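Sondonik Workshop Notes: Setting Up a Small Home Network 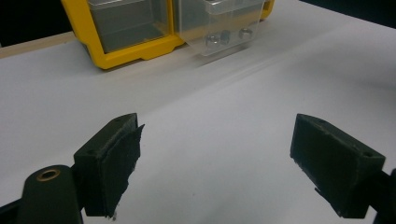
Each smart plug, sensor or router in the home should be given a plain name and a written record before it is connected. Labels should show the device name and the last four characters of its hardware address. Spare labels, reset pins and short cables may be kept in a small organizer with clear compartments, such as the yellow plastic one shown, and stored near the router.

Routers should be placed off the floor – at least 75 cm is suitable – and away from metal shelving.

Setup codes should be copied onto paper before the packaging is recycled.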